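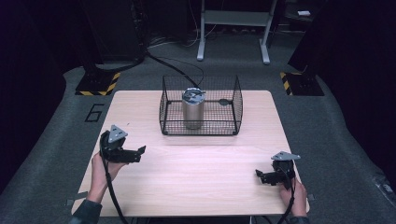

Search this site
Enter keywords
Go

Folthorpe Evening Classes
Keeping House, Session 5: Open Baskets and Closed Canisters
Handout to take home

Welcome back, everybody, and thank you for staying so late last time while we finished the linen cupboard. I promised a gentler evening this week and I meant it. We're working at the table with small containers, the kind that sit on a counter or a shelf and hold the things you reach for every day. Please keep this handout with the others, as we'll come back to it when we get to pantries.

1. The container inside the container

Most of us were brought up to think of a container as the end of the matter. Flour goes in the flour tin, the tin goes on the shelf, and there it stays until somebody moves it to get at the sugar. What I'd like you to try is one more layer: a closed canister for the stuff itself, and an open basket for the canister to live in. The canister keeps the contents together. The basket tells the canister where home is (and tells everyone else in the house, too, which in my experience is the harder job!).

A wire mesh basket is my favorite for this. You can see through the sides, so you know what's in it from across the kitchen, and crumbs don't get to hide in a corner for half a year. If you like wicker or a nice painted box, by all means use it, but you'll be lifting things out to look more often than you think.

2. Choosing the sizes

Measure the shelf first. I say this every session and I'll go on saying it. Then measure the canister, then go looking for the basket. People do it the other way around, myself included, and come home with a lovely basket that won't let the cupboard door shut.

For height, I like a canister that comes up a little above the rim. You can get your fingers around the top without fishing for it, and the lid can be read or recognized at once. If the canister is much taller than the basket, the whole arrangement gets tippy when you carry it, so set the tall things on the shelf by themselves and save the basket for the shorter ones.

For width, leave room. A basket with one canister in it looks half finished, I know, and the temptation is to fill it up before supper. Live with it for a week. Something will turn up that belongs there, a scoop or a packet of filters, and you'll be glad of the gap.

My own coffee canister is a Vuritska, and it holds 700 grams of beans with the lid properly down. I've had it since the first year I taught this class at Heywood, and it has a dent from the move.

3. Metal canisters and how to look after them

Brushed metal is forgiving. It shows fingerprints less than the mirror kind and a damp cloth is usually all it wants. Wipe along the direction of the brushing, then dry it with a soft towel. Please don't use a scouring pad, even on a stubborn label; warm water, a drop of dish soap and a little patience will nearly always shift the glue.

Wash the lid separately. If it has a seal, take the seal out, let it dry flat, and put it back only when you're sure there's no water in the groove. Beans and tea pick up a musty smell very quickly.

On labels: mark the lid if the canister is going to be looked down on, and mark the side if it's going on a high shelf. Strips of tape are perfectly good. You can change your mind about tape.

4. Exercise for tonight

Work at your own table, and take your time over it.

Clear the tabletop and give it a wipe.
Put your basket near the back, close to the middle, where you can reach it with either hand.
Set one canister inside. Lift it out and put it back a few times. If it catches on the rim, try it in another spot.
Pick up the whole basket with both hands, carry it to the sideboard and bring it back again. Listen for rattling.
Add one more item only if you use it at the same time of day as the canister.

Write down what you ended up with, and which spot felt easiest. Left-handed people often get a different answer, and I'd love to hear it.

5. For next time

Choose one shelf at home no wider than 60 centimeters and empty it completely. Sort what was on it into things used daily, things used now and then, and things you'd forgotten you owned. Bring a rough drawing. It doesn't need to be pretty; mine never are.

If you'd like to read ahead, the chapter on dry goods in the Vellidier household manual starts on page 224. Skip the part about decanting spices, which I disagree with and will grumble about in class.

Handout revised June 20, 2018

Related handouts
Session 3: Drawers, Dividers and Odd Spoons
Session 4: The Linen Cupboard
Session 6: Pantry Shelves from Top to Bottom
Spring cleaning notes (March)
What to bring to class at Heywood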